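Sorting small plastic pegs without losing them, and what to do with the odd pieces?

Posted by Gilberto Grajales, 27 September 2025
Category: Toys, games and crafts
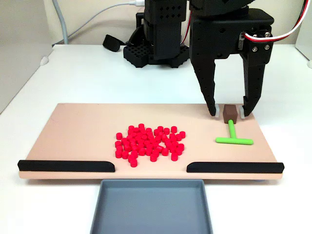 Red pegs on the board, green T-piece and brown block on the right.

I'm going through a box of mixed game and craft parts that came from a church sale. Most of it was easy. Cards went with cards, dice went in a jar. The part I'm stuck on is the little red pegs. They are short and squat and very smooth, and they get everywhere. The bag they came in says 80 on a handwritten label but I have never gotten the same number twice when I count them, because a few always end up on the floor before I finish.

I've moved them onto a flat peach-colored board on the white table. It helps a little to have them on a different color. They still slide when I push them together, and the ones that tip over on their sides will roll.

Two things I'd like to know. First, what is a good way to count and store them so they stay together? They are for my niece's kids when they visit in December, and I'd like to be able to tell quickly if any are missing. Second, the bright green T-shaped piece and the small brown block were in the same bag. With the block at the end of the stem it looks like a mallet to me. Is that a known thing that goes with pegs like these, or are they from two different sets? There are no instructions in the box and no marking on either piece that I can find.

I don't want to spend much. The whole box was 2 dollars.

Deisy Henao

I ran a classroom supply closet for years, so I've handled a lot of these.

For counting, use a tray with a lip. A flat board is fine to work on but there is nothing to stop a peg once it gets going. A cookie sheet works, or the lid of a shoebox. Put a piece of felt or a thin dish towel in the bottom and they will stop rolling. Then stand them up on their flat ends and slide them into rows of ten with a ruler. Eight full rows is your 80. If the last row is short you can see it right away and you don't need to start over.

If you do get a short count, check the box seams before you check the floor. With cardboard boxes the small parts go under the bottom flaps.

For storage I would not use a zip bag. They get a hole in the corner after a while. A screw-top plastic jar is better. I used the Wendent ones with the wide mouth, but a clean peanut butter jar does the same job. Write the count on a piece of tape on the lid. If kids are going to use them, put the jar away on a high shelf when there is anyone under three in the house. Pegs that size are a choking hazard and so is the small block.

On the green and brown pieces, I can't say for sure from one picture. I have seen peg sets with a little hammer, and I agree that's the shape. But a hammer set normally comes with a board with holes in it, and you don't mention one. Does the block come off the stem easily? If it does, look for a slot or a round hole in it. A hole would mean it was meant to take a handle. If the block is plain on all sides, somebody may have just put the two together.

Lozano50

Count by weight. Kitchen scale, weigh ten pegs, divide by ten, weigh the lot. Works if they are all the same kind. Cheap scales don't read tiny amounts well so use twenty if ten gives you a weird number.

No idea about the green one.

Gilberto Grajales

Thank you both. I put a dish towel in a baking pan and did the rows of ten. I have 7 rows and seven left over, so I am three short of the label. One more was under the flap of the box like Deisy said, so now it's two short. I can live with that and I wrote the new number on the lid.

I tried the scale too but mine only reads in whole grams and I didn't trust it.

I looked for a board with holes and there isn't one in the box. I'll ask at the sale if they still have anything left over from the same donation. The green piece and the block are in the jar with the pegs for now.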